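The Things People Leave Behind

Every railway, theatre and swimming pool in the country keeps a room for lost property, and few visitors give it a thought until they need it. For the Prila leisure trust, which runs 12 public buildings, the room is a cupboard behind the main reception desk at Rimovia Baths. It is opened each morning at eight, and its contents are entered in a ledger that has been kept in much the same form for 27 years.

The ledger makes instructive reading. Umbrellas have declined steadily, while chargers and earphones have risen to take their place. Children's belongings remain the largest group. "Parents will telephone within the hour about a favourite toy," said Kuldeep Chaturvedi, who manages the service. "A good winter coat may hang here until April without a single enquiry."

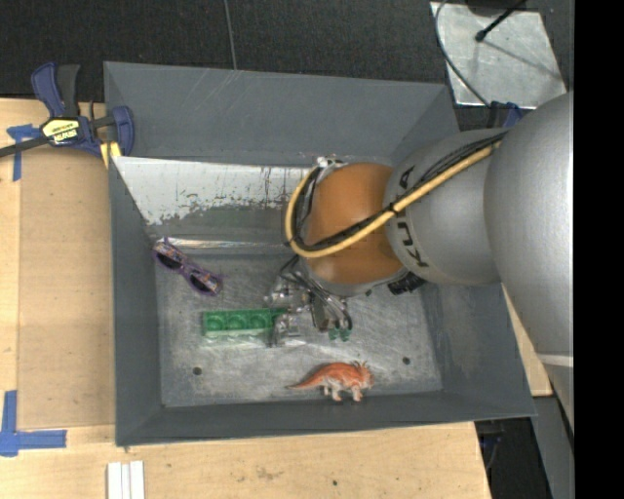
Under the trust's present rules, an article is held for 100 days. Keys, bank cards and documents are treated separately and passed on within a week. Whatever has not been claimed by the end of the period is offered to local charities - spectacles to one, clothing to another - and only damaged articles are thrown away.

The rules were last revised in January, after a review by Sushil Tyagi, a former head of passenger services. His report found that nearly 11 per cent of articles were returned to their owners, a figure he considered too low. He recommended that owners be allowed to report a loss in writing as well as by telephone, and that every building use the same form.

The trust has accepted both proposals. Staff at the Lynch Road library, where the new form was first tried, have asked for a larger box in which to describe the article. Mr Chaturvedi has agreed to the change, and the revised form will be sent to the remaining buildings with the spring timetable.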